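Der Teller ist das Problem
Zur Frage, ob Maschinen schon Hausarbeit können

Zuletzt aktualisiert: November

Die Frage, ob ein Roboter den Haushalt führen kann, ist falsch gestellt, solange niemand sagt, welchen Teil des Haushalts er meint. Staubsaugen auf ebener Fläche ist seit Jahren gelöst. Geschirr und Frühstück sind es nach meiner Einschätzung nicht, und der Abstand zwischen beiden Aufgabenklassen wird regelmäßig unterschätzt.

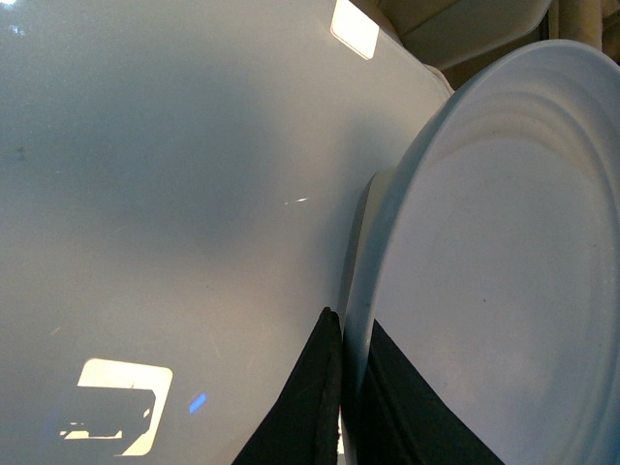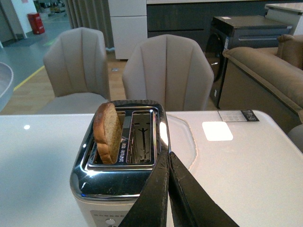 Ein weißer Teller auf oder neben weißem Geschirr bietet einem Bildverarbeitungssystem fast alles, was es nicht mag. Die Glasur spiegelt die Deckenbeleuchtung, Helligkeitskanten liegen dort, wo keine Objektkanten sind, und die wirkliche Kante verläuft in einem Grauton, der sich vom Nachbarteil kaum abhebt. Tiefensensoren mit aktiver Beleuchtung liefern auf solchen Flächen Löcher oder Phantomwerte. Der Mensch löst das mit den Fingerspitzen. Er tastet nach dem Spalt, schiebt einen Finger hinein und weiß nach einem Augenblick, ob er einen Teller hat oder zwei.

Ein Parallelgreifer ohne taktile Sensorik weiß das nicht. Er kennt seine Öffnungsweite und den Motorstrom. Aus beidem lässt sich auf die Dicke des Gegriffenen schließen, mit einer Unsicherheit, die bei dünnem Porzellan in derselben Größenordnung liegt wie der Unterschied, auf den es ankommt.

Beim Toaster liegt der Fall anders. Chrom ist optisch ebenfalls unangenehm, aber das Gerät steht, es hat Schlitze mit bekannter Lage, und seine Abmessungen ändern sich nicht. Schwierig ist das Brot. Eine Scheibe ist weich oder spröde, je nach Zustand, und ihr Umriss weicht von Laib zu Laib ab. Beim Einführen bleiben wenige Millimeter Spiel. Fasst der Greifer zu fest, bricht die Kruste; fasst er zu locker, kippt die Scheibe an der Schlitzkante. Wer das Problem mit einer festen Bahn lösen will, löst es für genau eine Brotsorte.

Ibsa Nigatu, mit dem ich in Grimside zwei Jahre an Montagezellen gearbeitet habe, hält mir an dieser Stelle stets die Fabrik entgegen. Dort greifen Maschinen seit Jahrzehnten glänzende, dünnwandige Teile, im Takt und ohne nennenswerten Ausschuss. Das stimmt. Es stimmt allerdings unter der Bedingung, dass das Teil in einer Aufnahme liegt, das Licht festgelegt ist und der Konstrukteur eine Greiffläche vorgesehen hat. In der Küche fehlen alle drei Voraussetzungen. Man könnte sie nachrüsten — Teller mit Griffkante, matte Glasur, ein Regal mit Führungen. Dann hätte man die Küche automatisiert und müsste den Bewohnern erklären, wo sie ihre alten Teller lassen sollen.

Zur Leistungsmessung eine Bemerkung. In Brakunstead haben wir einmal eine Versuchsreihe mit 1.029 Griffen an gemischtem Geschirr ausgewertet. Die mittlere Erfolgsquote sah ordentlich aus. Interessant waren die 25 Fälle, in denen das System den Griff als gelungen meldete und nichts oder zwei Teile in der Hand hatte. Ein Fehler, den die Maschine bemerkt, kostet Zeit. Ein unbemerkter kostet Geschirr, und im Haushalt räumt dann derjenige die Scherben weg, der sich die Arbeit sparen wollte. Die Quote der unbemerkten Fehler steht in kaum einem Datenblatt.

Gelernte Steuerungen haben die Lage verbessert, das bestreite ich nicht. Sie kommen mit Varianten zurecht, für die früher jemand Regeln schreiben musste. Sie korrigieren während der Bewegung, und sie versuchen es ein zweites Mal, wenn der erste Ansatz danebengeht. Wer allerdings eine gelungene Vorführung von 30 Sekunden sieht, sollte nach der Zahl der Anläufe fragen und nach dem Geschirr, mit dem nicht trainiert wurde. Ein Regler, der 3.000 Wiederholungen mit demselben Toaster gesehen hat, beherrscht diesen Toaster. Über das Modell des Nachbarn sagt das wenig.

Ich halte deshalb den gewerblichen Spülbereich für das erste ernsthafte Einsatzfeld. In einer Kantine gibt es wenige Tellerformen, feste Wege und jemanden, der eine Störung quittiert. Die Stückzahl rechtfertigt einen Greifer mit Kraftsensorik in den Fingern. Im Privathaushalt fällt zu wenig Geschirr an, um eine solche Hand zu bezahlen, und es ist zu verschieden, um ohne sie auszukommen. Solange sich am Preis der Sensorik nichts ändert, würde ich für die Wohnung ein Gerät kaufen, das Wäschekörbe trägt, und die Teller weiter selbst einräumen.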